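Grid placement rule

The grid placement rule is a working practice in robot manipulation research that sets out where objects may be put on a table before each trial. The work surface is divided into cells with tape, and each trial starts with the object in a named cell. The rule is used mainly in small labs that record many short pick-and-place trials and need the starting positions to be spread evenly over the reach of the arm.

The rule is also known as the Grudus layout, after the Grudus placement guide in which it was first written down. Labs that follow the later Trakuvero handbook call it cell placement. The two texts differ on a few points but agree on the main ones.

Background

People who place objects by hand tend to favor certain spots. They return to the middle of the table, keep to the side they are standing on, and turn an object to face the same way each time. A robot tested on such placements may do well there and poorly a short distance away. Early lab notes at Grallow, where the guide was drafted, put the problem down to habit and recommended a printed order of cells that the operator follows without choosing.

Marking the grid

The Grudus guide calls for low-tack painter's tape, in a color that differs clearly from both the table and the objects. Blue is the usual choice. Lines should be laid flat, and the cells should be larger than the longest object in the set.

The guide doesn't ask for precise lines. Tape laid by hand is seldom straight, and gaps at the corners are allowed as long as a person can tell which cell is which. Trakuvero is stricter. It asks for closed corners on any table used for comparing results between sites, and for the tape to be replaced when it lifts far enough to catch on a fingertip.

Cells are numbered from the corner nearest the robot's base. The numbers are kept on a paper plan and are not written on the table, where they could serve as a cue to a vision system.

Placing objects

An object counts as placed when it lies fully inside the lines of its cell. Where it sits within the cell is left to the operator, and so is its angle, except that the same angle may not be used for two trials in a row. Long objects such as toy vegetables, spoons and markers are the ones most affected by this last point, as their angle decides how the gripper has to turn before it closes.

Containers, such as bowls and pots, are treated separately. Under Grudus they may stand across a line. Trakuvero gives them a fixed place for the whole session and has the operator mark it on the plan.

The fingers are to be open and clear of the object at the start of a trial. If they touch it on the way in and it moves to another cell, the trial is kept but logged under the original cell -- a point on which new operators often go wrong.

Number of trials

Grudus sets a minimum of 30 trials per object, with no cell used more than 2 times until every cell has been used once. A full session under Trakuvero is 148 trials. Many labs stop sooner and report the shorter count, which the handbook permits if the cells left out are listed.

Wear and replacement

Toy objects lose paint and tape frays with use. Both texts allow worn items to stay in service, on the grounds that a robot should cope with them, but neither allows a worn object to be swapped for a new one in the middle of a session. Scuffs on the table are left alone. Cleaning is done between sessions with a dry cloth, and the plan is checked against the tape afterward.

Criticism

The main complaint is that the tape itself becomes part of what the robot sees. A short study at Taheri ran the same task with the tape in place and again after it was taken up, and the success rate dropped from 79 percent to around half. The authors advised recording a share of every session on a bare table. Trakuvero took this up as a recommendation in its next edition; Grudus has not changed its text.

Others have pointed out that a grid controls position only. Lighting and the height of the surface are outside the rule and have to be logged some other way. 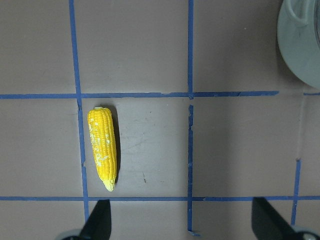 Some labs have added a line for each of these to the paper plan, next to the cell number.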